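FOR RELEASE IN APRIL

Flisitz opens sign-ups for small-bedroom clothes folding and storage course

Clorkinley – Flisitz, the home organizing firm, is opening sign-ups this month for Stunda, a short course on sorting, folding and putting away clothes in small bedrooms. The course is meant for people who have no spare table, no walk-in closet and no laundry room, and who do most of their folding on the bed.
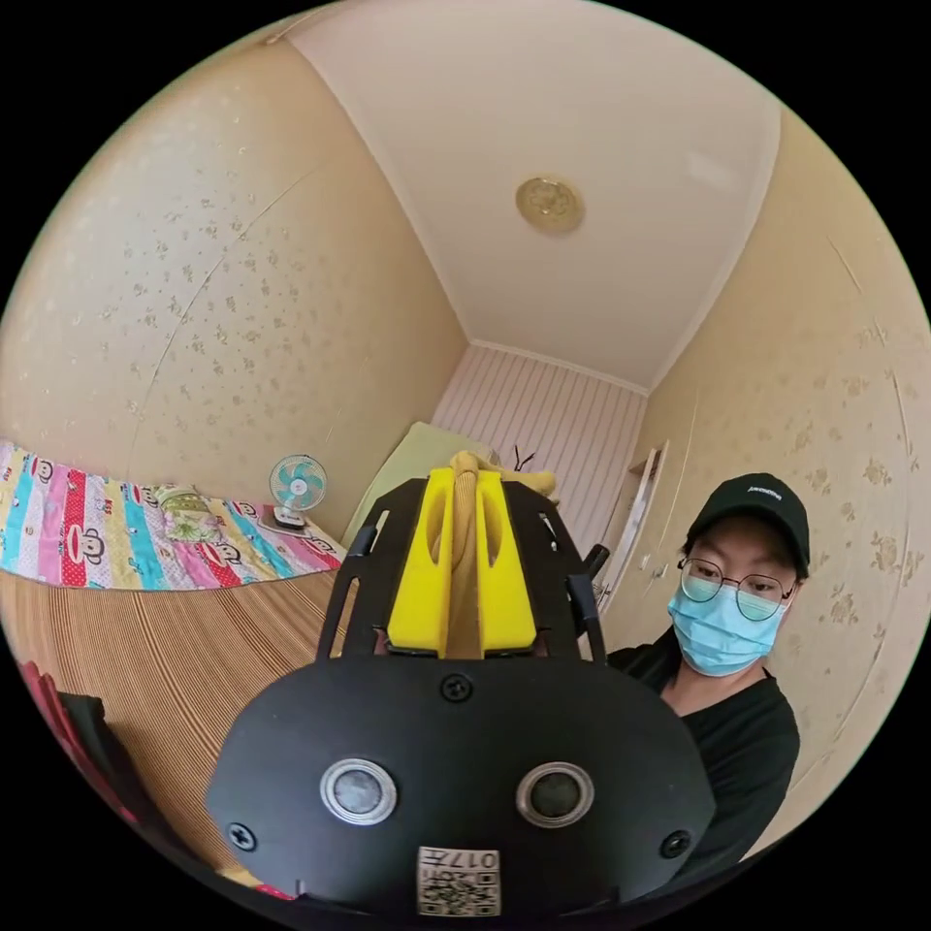
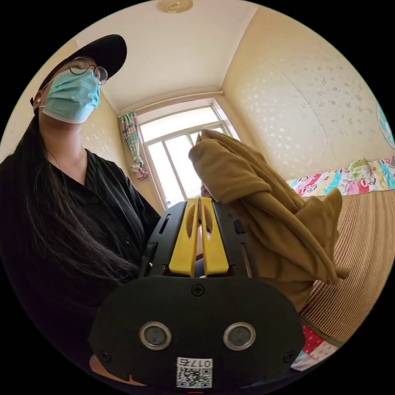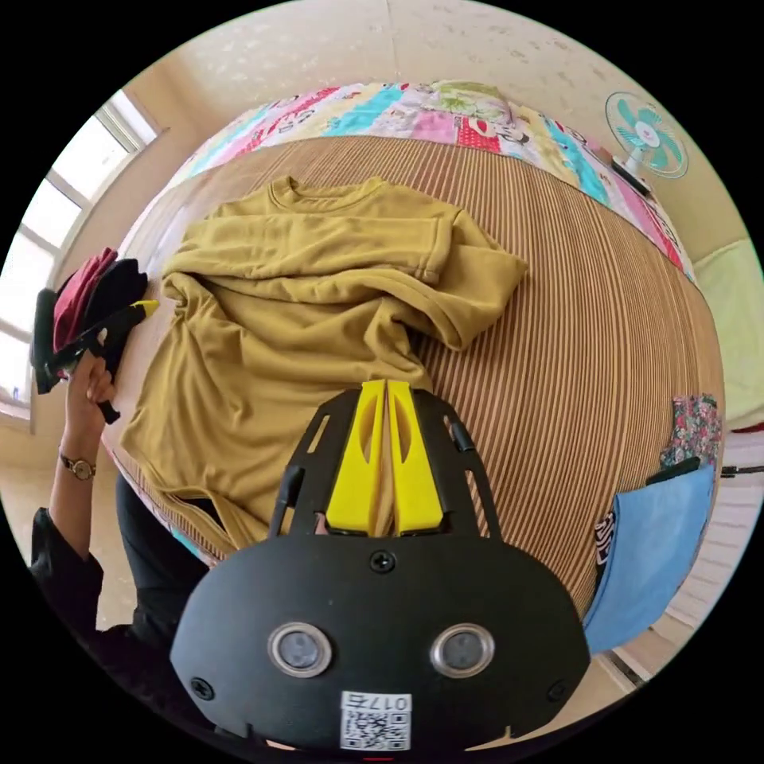

Stunda runs for 12 sessions and costs $400 per household. Each household can send up to two people. Sessions start at 6:30 in the evening and last an hour, with time afterward for questions.

The course begins with tops, which make up most of what people fold in an ordinary week. Participants learn one basic fold for sweatshirts and sweaters: lay the garment flat, smooth it from the collar down, bring both sleeves in across the body, then fold the sides and the length to fit the drawer or shelf at home. Pants, bedding and children's clothes follow in later sessions. Two full sessions are set aside for quilts and blankets, the items Flisitz clients ask about most.

"A bed is a good place to fold," said Junpei Kuroda, who wrote the course. "It is the right height for some people and too low for others, and it is soft, so the fold comes out differently than it does on a table. We teach it on a bed from the first evening. People go home and do the same thing in the same kind of place."

Kuroda tried out the material with 19 households in Clorkinley over the winter. Several of them asked for fewer methods and more practice, and the finished course has one fold for each type of garment. A section on rolling clothes was dropped. A section on what to do with things that are worn once and not ready for the wash was added, and now takes up most of the fourth session.

Participants are asked to bring a tape measure and the inside measurements of one drawer or shelf. They do not need to buy boxes, dividers or hangers. Flisitz does not sell storage products during the course, and the printed workbook contains no advertising.

The workbook is included in the price. It has a page for each garment, with line drawings of every step, and blank pages at the back for notes on a household's own closets. Extra copies can be ordered with the sign-up form.

Sessions will be held at the Flisitz office, Suite 628, Sjöberg Building, Clorkinley. The entrance is at the rear, next to the parking lot, and there is an elevator. Those who cannot come in the evening can ask to be placed on the list for a morning group, which will start if enough households want it.

Sign-up forms are available at the front desk and by mail on request. Payment is due before the first session. Households that withdraw before the second session will get their money back, less the price of the workbook.

Media contact: Junpei Kuroda, Flisitz, Suite 628, Sjöberg Building, Clorkinley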